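Apprendre une tâche au bras : guidage à la main ou télécommande ?
Forum Robotique de table > Apprentissage par démonstration

vesna_m
Bonjour à tous. Je travaille avec un bras Vesteck et je dois lui montrer à saisir de petits objets et à les reposer dans un plateau. J'ai enregistré 30 démonstrations en prenant le bras à la main. Quand je rejoue la politique, la pince arrive trop bas une fois sur deux. Est-ce que je dois continuer, ou passer à la télécommande ?

Grako
Passe à la télécommande. Quand tu tiens le bras, ta main entre dans le champ de la caméra du poignet, et le modèle apprend avec ta main dedans.

pelle_22
Pas d'accord avec Grako. Le guidage à la main donne des gestes plus lents et plus propres. Avec la manette, mes débutants font des zigzags, et le robot apprend les zigzags.

Grako
Ils font des zigzags pendant une heure, après c'est fini. Il faut jeter les premiers essais, voilà tout.

Calum Gourlay
J'ai fait les deux sur le projet Prydderch. À la main, il nous a fallu presque 200 essais pour un résultat moyen. En télécommande, moins, mais l'opérateur doit regarder seulement l'image du poignet — jamais la table. Sinon il utilise une information que le robot n'a pas.

vesna_m
Merci Calum, je n'avais pas pensé à ce point. Moi, je regardais toujours la table. Et pour la hauteur de la prise, vous donnez une consigne ?

pelle_22
Chez Vanness on laissait chacun libre. Je trouve que la variété aide.

Calum Gourlay
La variété de la position, oui. La variété de la prise, je suis moins sûr. Si un opérateur serre en haut et l'autre en bas, la politique fait la moyenne des deux et elle ferme les doigts au mauvais endroit.

vesna_m
La hauteur de prise, je l'ai donc fixée avant de recommencer, en télécommande, les yeux sur l'image du poignet. Ma règle pour le boîtier d'écouteurs : les deux doigts serrent seulement le corps, juste sous la jointure, et le couvercle reste libre au-dessus. Le plastique blanc est lisse et le couvercle brille beaucoup sous la lampe, alors je prends comme repère la bande gris foncé entre les deux parties — elle se voit bien, même quand l'image est un peu floue. Pelle, je garde ton idée pour les positions de départ, je les change à chaque essai. Je reviens en juin avec les résultats.
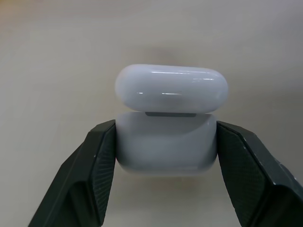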